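By four in the afternoon the open day at Sirelo had run out of coffee, though there was no shortage of cups. Siiri Heiskanen, who runs the demonstrations, offered me the hand-held gripper and a task most toddlers have mastered: move a paper cup.

I managed it on my third try — the first two went to the floor. Her team has logged 2937 attempts since October, nearly all of them better than mine.
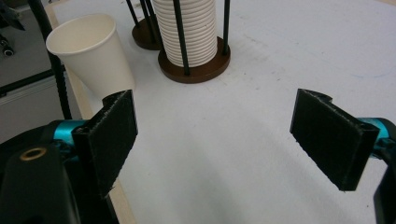 How long does a visit last?

Tours take almost 12 minutes, plus however long you spend with the gripper.

I spent longer than I'd like to admit. Heiskanen watched kindly, the way you watch a stranger parallel park, and then told me the company record is 194 cups in one shift. Lunch, she added, was not included.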